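Shelving demos: hand guiding vs teleop, which one are you using

nyorath
Trying to settle this before we record the next batch. Task is books onto a bookcase shelf, single arm. I've been doing kinesthetic (grab the wrist, walk it in) and my demos are smooth but my own arm ends up all over the camera view. Amirul wants everything by remote control. We have 100 hand guided ones already and I don't want to bin them.

amirul_s
not bin them. just stop adding to them. if the policy sees your sleeve in every clip it learns your sleeve

Lucero R.
Which arm? And how full is the shelf, makes a big difference. Empty shelf you can do any way you like.

nyorath
Franka. Shelf is pretty full, paperbacks, and a lot of them lean. Same corner, both of these:
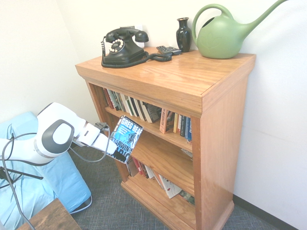
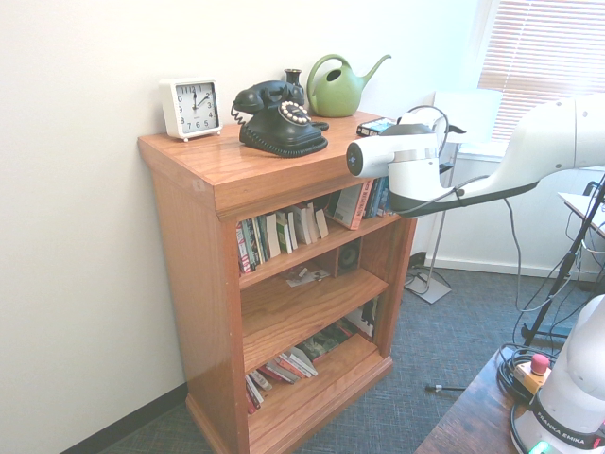 My trouble is the last bit. By hand I can feel the spine touch the neighbor and back off a little. With the controller theres nothing, I just shove.

fwumbei
Then slow it down for the last bit. We did 215 teleop demos on a similar task with the Pelterov controller and the fix was dumb, halve the speed scaling near the shelf. Insertions got way cleaner. No haptics.

Lucero R.
Disagree that its only speed. Leaning books are the real problem. Book comes in straight, the gap is slanted. Operator has to match the tilt and that's miserable with a joystick. Hand guiding wins there, easily

amirul_s
so use a 6dof device not a joystick

Lucero R.
Sure, if you have one. Not everyone does.

ychambi
Question from someone newer, why not guide by hand once, save it, then replay it with nobody near the arm and record the replay? You get the feel AND a clean view.

fwumbei
works if the books are put back exactly where they were. they never are. Replay is open loop so you jam a cover and the clip is junk

ychambi
We do it on the Bulla bench and lose maybe one in 3. Annoying but still faster than learning teleop properly imo

nyorath
One in 3 is rough on paperbacks, covers curl. But could try it for the top shelf only, middle one is harder to reach anyway and I keep hitting joint limits when I push the elbow down

amirul_s
thats an argument for teleop btw. you see the limit warning before you wreck the take

nyorath
I see it by hand too, the arm just stops and I swear at it

Lucero R.
Also please throw in pulling books OUT. Everyone records insertion only, then the thing can't recover when it lets go wrong.

fwumbei
+1. and label which method each demo came from, Ofori format has a field for it. Mixing is fine if you can filter later

nyorath
ok. Keeping the 100, tagging them, next lot is teleop with the slow zone. Will try Yesenias replay thing on the side. Amirul don't say anything

amirul_s
wasnt going to

ychambi
post the slow zone numbers when you have them, we never tuned ours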